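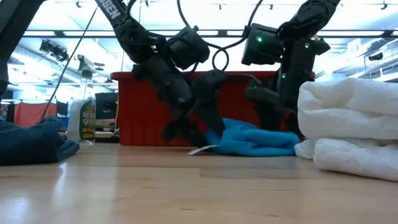
Attachment 1: blue cloth on the light wooden table

Ticket: Korletey label printer skips every second label
Status: Reopened (again)
Opened: Tue 7 July

Problem
Printer feeds one label correctly, then one blank, then one correctly. Half of our packing slips are now very clean white rectangles. Connected by USB to the front desk PC, Drusirix driver, stock is the Erkitz 70 mm roll.

What I tried before opening this
Turned it off and on. Turned it off for longer. Switched the cable. Reinstalled the driver, which asked me to rate my experience before it had finished installing.

Reply from Clumoda Support
Please run gap calibration: hold Feed until the light blinks twice, then release. Confirm label height in the driver matches the roll.

Update
Calibration ran and used up 11 labels thinking it over. Driver height was set to 90, roll is 70. I changed it to 70. Printed a batch of 200 without a skip. Closing.

Update, next morning
Reopening. Driver height is back to 90. I didn't touch it, and the PC was off all night, or at least it looked off.

Reply from Clumoda Support
The driver keeps two sets of settings: Printing Preferences (per user) and Printing Defaults (everyone). A restart loads the second over the first. Please change the height in Printing Defaults, under the Advanced tab.

Update
Found it — behind a button labeled "More," inside a window already labeled "Advanced." Set to 70, restarted the PC twice, still 70. Test page fine, 11 slips fine.

Still open: the status window has said "Low ribbon" since June. This model doesn't take a ribbon. Happy to leave that one for a separate ticket if you'd prefer the paperwork.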